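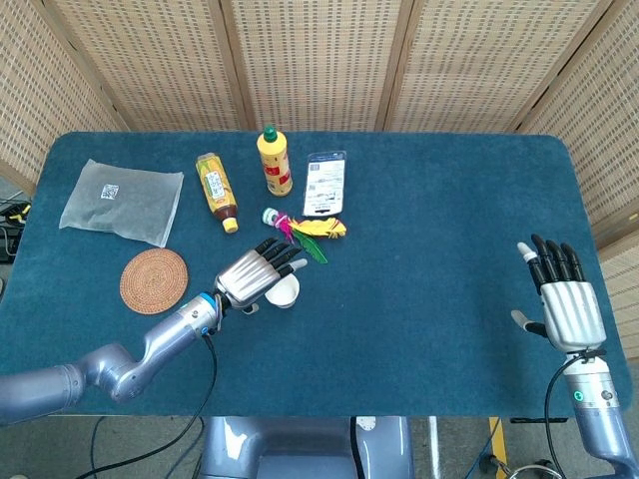

The table this morning, with the divider behind it.

I have been putting off the drawer beside the stove since June. Everything from it has to go somewhere before we move to Drivdale, and so does everything from the hall cupboard and the two boxes I never opened after the last move.

The method is dull. I put a few things out on the green-blue cloth, decide on those, and don't fetch more until they are gone. I tried doing the whole drawer at once last year and ended up putting it all back.

The woven coaster stays. It came from a set of seven I bought at the Bianchini market, and I use it every day, so there was no deciding to do. The yellow squeeze bottle goes in the kitchen box, standing up, with a bag tied around it. I have had one leak over tea towels before and I'm not doing that again.

The bottle of tea is not getting packed. I'll drink it this afternoon.

The feather shuttlecock took longer. We used to kick one of these around the courtyard at the old place in Menero, and my best count was 55 without dropping it. I haven't come close since. The feathers are a good bright yellow, green and pink, and they bend if anything heavy sits on them, so it's going in a shoebox with the winter hats. I thought about giving it away for maybe a minute.

I'm less sure about the packet on the white card. I have a bad habit of buying small things in blister packs and leaving them in a drawer for years. The new rule is that if I can't name the job it's for, it goes in the donation box by the door. The white plastic bag can wait until tomorrow — I want to clear the small things first.

The divider is coming with us as well. It was $367 from Flumetti, which felt like a lot at the time, but it has hidden a great many unfolded sheets. It folds flat, so it can travel behind the couch.

Next is the hall cupboard, starting with the top shelf and the batteries.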